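Januar
Von Freya Ackroyd

Der letzte Bus nach Irnstead

Citlali Ochoa hatte noch nie einen Berg gesehen, der klingelte. Aber genau das tat der Prilent, als sie um halb sechs aus dem Bus sprang -- er klingelte! Von ganz oben, durch den Schnee herunter, hell und ein bisschen schief, als hätte jemand eine Schublade voller Löffel ausgekippt.

»Das sind die Ziegen«, sagte der Fahrer. »Die haben Glocken.«

»Im Januar? Auf 2.300 Metern?«

Er zuckte mit den Schultern und schloss die Tür.

Ach, was für ein Abend das war! Der Himmel so grün wie altes Glas, die Dächer von Irnstead dick eingepackt, und überall roch es nach Holzrauch und angebratenen Zwiebeln. Citlali vergaß sofort, dass sie eigentlich müde war. Sie vergaß sogar den Brief in ihrer Tasche, und der war immerhin der Grund für die ganze Reise: Ihre Großtante hatte ihr das Gasthaus Bedura vererbt, samt Schulden, Kachelofen und 400 Schallplatten.

Der Schlüssel passte beim ersten Versuch. Drinnen war es kalt und stockdunkel, und es war herrlich. Sie tastete sich bis zur Theke, fand eine Kerze, dann Streichhölzer, dann das Gästebuch. 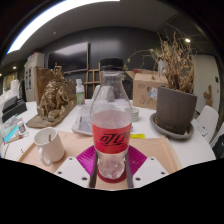

Der letzte Eintrag war in der Handschrift der Großtante, groß und voller Schwung: »Wenn es klingelt, geh hinauf. Nimm Brot mit.«

Citlali las den Satz zweimal und lachte laut in die leere Gaststube hinein. Dann band sie sich den Schal wieder um, steckte das halbe Brot aus ihrem Rucksack in die Manteltasche und trat vor die Tür. Oben am Hang bewegte sich ein Licht, ganz langsam, und es kam ihr entgegen.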